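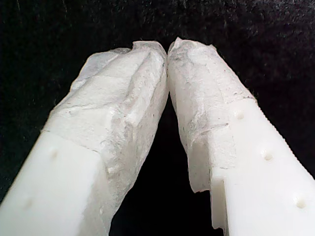 Wrapped fingertips, closed over the black cloth

How to wrap gripper fingers and keep the wrap in good order

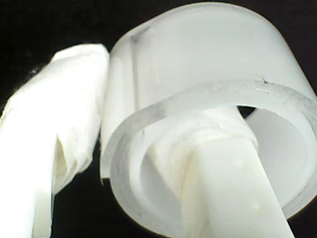
Halteo Gripper Practice Group

This page is our house rule for soft wraps on printed fingers. It was first written for the Navar bench, and in February we made it the rule for the Jaltero bench as well. It does not replace the risk assessment of your cell or the manual of your arm. If the two say different things, follow the manual and tell Huguette Campbell, who keeps this page.

Before you start

Stop the arm and lock the power off at the main switch. An emergency stop which is pressed is not the same as power off, and it is not enough for hand work between the fingers. Put your own tag on the switch. Only the person who put the tag may remove it.

Removing the old wrap

Open the fingers by hand if your gripper allows it. Peel from the tip to the base, slowly, and do not use a blade on the finger. Clean the plastic with a dry cloth. Look at the screw holes and at the corners for small cracks. A cracked finger goes in the red box, also when the crack is very short.

Putting the new wrap

1. Cut two pieces of the same length. The wrap must cover the tip and the whole contact face.
2. Start on the outer side, go over the tip and come down on the inner face. Pull a little, but do not stretch.
3. Keep all screw holes free. You will need them at the next change.
4. Press the edges with your thumb. A small crease is accepted on the outer side. On the contact face we prefer none – a crease there changes how a round part sits.
5. Close the fingers by hand and see if the tips meet on one line.

Test before work

Remove your tag, give the power back and run 10 slow closings with nothing between the fingers. Then take a light part, for example a ring or a short tube, and do the same. Stay outside the marked line during both tests. For light parts we use up to 4 newtons. If you need more, ask first, and write the value in the bench book.
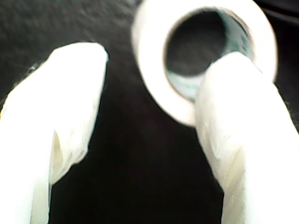
How often must the wrap be changed?
Change it after 200 closings on a part, or earlier if an edge lifts on the contact face. The count begins again from zero with every new wrap, so please write the change in the bench book on the same day.

When to stop the work

Stop if a piece of wrap stays on the part, if the part turns in the grip 3 times in one session, or if you can see bare plastic on the contact face. Do not repair with a second layer on top of the first. The finger becomes thicker, and the closing position which is saved in the program is then wrong.

Light parts and background

White parts on a black cloth are easy to see for the camera, but a strong lamp can make them too bright and the edges disappear. Lower the lamp before you change the camera settings, and note which lamp you used.

New rolls are in the Girard cupboard, second shelf. Orders go out on Thursday, so put your request in the bench book before that.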